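Against the Clear Table

There is a kind of advice that comes round every spring, and this April it came round to me three times: by email, by leaflet and by my sister. Clear your surfaces. Pick one table in the house, take everything off it, wipe it down and keep it that way for a month, and your head will follow. The version my sister sent was from a course called Cimuvum, which has 200 short lessons, and lesson one is the table.

I did the month. I am not writing out of laziness, or only partly. I kept the round table in our back room bare from the first to the thirtieth, and I can report that it looked very nice. The things that had lived on it went on to the chair, then the windowsill, then the stairs, where my husband trod on a packet of crackers in his socks.

My doubt is about the arithmetic. A household has a certain amount of stuff in it that is in use: opened, half eaten, about to be worn again, waiting for a bin. The courses talk as if this stuff were a failure of storage, and so they sell storage. I have owned the Skellum drawer inserts. I have owned a Durareck, the tall one with the wire shelves, and for two years it held the box it came in. Somebody on the Feyisa forum had logged every object she put away over a spring and reached 2,452, and the replies congratulated her. I kept wondering how many of them she had taken out again by supper.

Vernon Melnyk, who taught me woodwork at evening classes and has never thrown away an offcut, used to say that a bench with nothing on it belonged to a man who had stopped working. I think he was excusing himself. His bench was a disgrace and he lost a chisel on it for most of a winter. So I don't want to swing the other way and tell you that mess is creative, or that clever people live in heaps. That is also a thing people sell. I have read the book and it was no better than the leaflet.

What I would like is for someone to admit that a table is for putting things on.

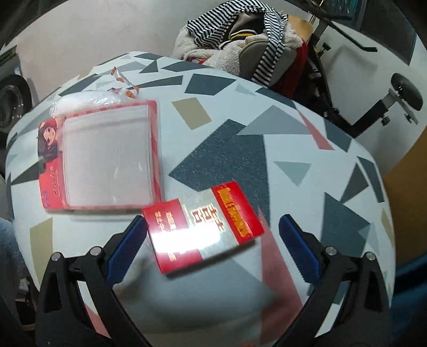
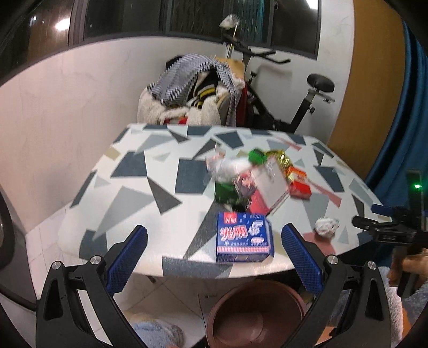 The part of the Cimuvum course that annoyed me most was lesson nine, on sorting by kind. Every object has a family, it says, and families should live together. Food with food, clothes with clothes, rubbish nowhere. It sounds sensible until you try it on a real back room on a real evening. Where is the border? Take that heap of snack packets, with the gold foil one and the white plastic bag in among the boxes, and the ball of white paper off to the right. The lesson would have you make several trips to several rooms. I would fetch one bag for the wrappers, leave the snacks where people are going to eat them, and sit down. The clothes piled on the chair behind would get the same treatment from me, though the course has a whole section on chairs, and it is stern.

There is also the exercise bike question, which every one of these courses gets to in the end. If you hang things on it, they say, you should sell it. I don't follow this at all. People hang coats on doors and are never told to sell the door. A bike can hold a cloth all week and still be ridden. Or it can go unridden and hold a cloth, and then at least it is holding a cloth.

I went back to the old way at the start of the month, and the table filled up in an afternoon. The stairs are clear, which my husband has mentioned. I still wipe the top down, working round whatever is on it, and when a packet is empty I throw it out, usually the same day. My sister has reached lesson forty and says her hallway feels lighter. I have seen her hallway. It looks lovely, and everything that used to be in it is in her car.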